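Trokville stockroom, notebook
March, 7:40 a.m.

Started on the rack by the back wall, the one we never finished relabeling in the fall. Vinitz wants the snack lines moved over to blue bins before the next count, and the count sheet still has 3,659 units against this rack, which can't be right if the bins are the new size. Left the number alone for now and wrote a question mark next to it.

Pulled the old location list from Baster and went down it with a pencil. Most of the upper level matches. The lower level doesn't. Whoever typed the list used the old shelf spacing, so anything tall is shown one level higher than it can go. Crossed those out. Will retype when the whole rack is done.

Upright holes are the same pitch as on the other rack, so the clips from the spares drawer fit. Used 2 of them on the label rail and put the rest back. The rail still bows a little if you lean on it. Don't lean on it.

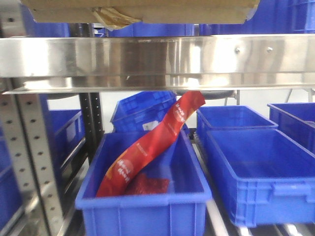

2 min read

Long packs are the problem. The red strip-shaped snack pack lies on a slant in the open bin, and its top end stands above the back rim, nearly up to the lip of the steel shelf. One pack like that is fine. A full bin of them would catch on the lip every time the bin moves. Options I wrote down:

Drop the lower level by one hole. Costs us room at floor height, and the floor bins are already tight.

Lay the long packs across two bins. No, the rims are in the way.

Give the long packs their own bin, a longer one. Ait Brahim lists a 400 mm bin in the same blue. Need the inside length, since the rims are thick and the outside number doesn't help. Sent a message asking.

I prefer the last one. If the answer comes back too short, we drop the level and live with it.

Cardboard: there is a flattened box up on the steel shelf by the blue crates, with its edge hanging over the metal and a crumpled flap of tape or paper drooping under it. Flat boxes go in the cage by the door. Same rule as before, please follow it on this rack too, the flaps get into the bins below.

Labels: printed 298, location code only, no product name. Product names change too often and we end up with three stickers on top of each other. Put the label on the rail and leave the bin fronts bare. The ribs make anything stuck there peel.

10:15 a.m. No answer on the inside length yet. Moved on to the short packs, which go in flat with no trouble. Upper level checked against the list and initialed.

Still to do: retype the Baster list, recheck the count, wipe down the steel shelf, find the other box of clips.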